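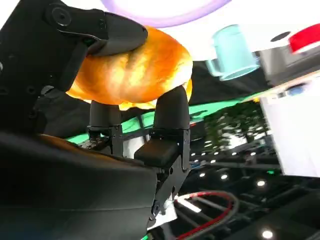 Bread roll in the gripper, pale blue mug off to the right. My favourite of the day so far as pictures go.

Open day at Sternar, Mar 17, 2022

Quick page this, just got home. Full notes when I've had some sleep. Sternar opened up the robot hall for the afternoon, 148 of us signed in at the door, a fair few kids too. Coffee was free, parking wasn't.

Demo was run by Eskil Viklund and Barış Başaran. Eskil on the controls, Barış doing the talking. Theme was kitchen jobs - picking up food and tableware with the one arm. Soft stuff first, hard stuff after the break.

Bits I scribbled down:

The wrist camera view is the one to watch. Stood at the back for ten minutes, saw nothing but heads, then moved to the screen. Much better.

Eskil reckons they have logged 1,245 picks since July. Bread is harder than it looks, he says, too much squeeze and you've got a flat roll. Mugs he doesn't mind.

Pads on the fingers get swapped after 800 picks or so. Spare set got passed round, slightly rubbery, came back to Barış with jam on.

Somebody asked about speed. Barış said they run it at 80 per cent when visitors are in. Still quick enough for me.

Fikri Nugroho from Nivel had a stand by the stairs, leaflets all gone by three. He's promised to send me the pdf.

Missed Anderson Caldeira's talk on the Lernanora project completly - room was full. If anyone took notes please email me.

Thanks to Eskil and Barış for putting up with the questions. Next one is in July, same hall, booking thorugh the Sternar front desk.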